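Broltora Hand-Held Gripper Kit: a long-term look

Price band: mid. Sold as: single or pair. In my shop since: September 13, 2019

I get more email about this one than anything else I carry, so I finally sat down and wrote the page it deserves. I've had a pair of Broltora grippers in near-constant use since they came in, and I still reach for them first when somebody wants to record hand work in a real home and doesn't want to haul an arm up three flights of stairs (I have done the stairs, and I'm too old for the stairs).

The kit comes as a squeeze handle, a two-jaw head, a camera mount, two sets of finger pads and a little bag of spare screws that you'll want to put somewhere safe right away. You can buy one or a pair. Get the pair! One-handed tasks run out fast, and once you start holding a box with one side and filling it with the other you won't go back.

Packing snacks into a box is my favorite first task for new operators. It's cheap, it fits on a bed, and the wrappers are all different, so you learn a lot about your grip in one afternoon.

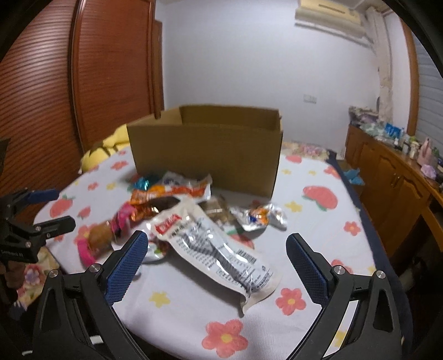 Jaws wide open over a long white pouch, with the box waiting behind the pile.

The squeeze is light. My wife has small hands and she can work the handle through a whole session, though she does complain about the trigger edge, and she's right, it could use a bit more rounding. I wrapped mine in bike tape and forgot about it. Brendan Corrigan at Kistex, who I buy my pads from, sands his down instead. Either way it's a ten-minute job.

Setup is quick once you've done it a couple of times. Clip the camera in, open and close the jaws all the way, check that both tips stay in view, and go. The printed guide is thin and the drawing on page two has the mount upside down, so use the Traltport video guide that's linked from the order email. Their one-year plan covers jaws and linkages but leaves out pads, and I think that's fair enough.
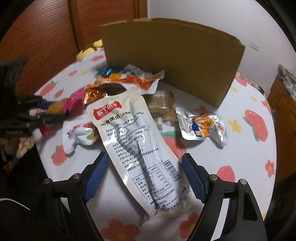
Pads are where most of my questions come from, so let's talk pads. The kit ships with a smooth set and a ribbed set, and I'd put the ribbed ones on and leave the smooth ones in the drawer unless you're handling paper. Slick film is hard on any gripper, and a long, narrow vacuum packet like the one between the blue pads there is a good test for yours. I tell people to come at it from the sides, line up both tips before closing, and squeeze slowly. Crumpled foil is easier, there's always a fold to grab. My own ribbed set got through 1,000 picks before I swapped it, and the old pads are still good enough for loaner kits.

What would I change? A softer handle, a better guide, and a carry case that fits two grippers with the cameras on. Ó Gríofa makes a padded bag that comes close, and I'll have those back on the shelf in October.

Spare pads are $56 a set and the padded bag is $70. Shipping is the same for one gripper or two. If you're not sure which pads you need, write to me and tell me what you're picking up!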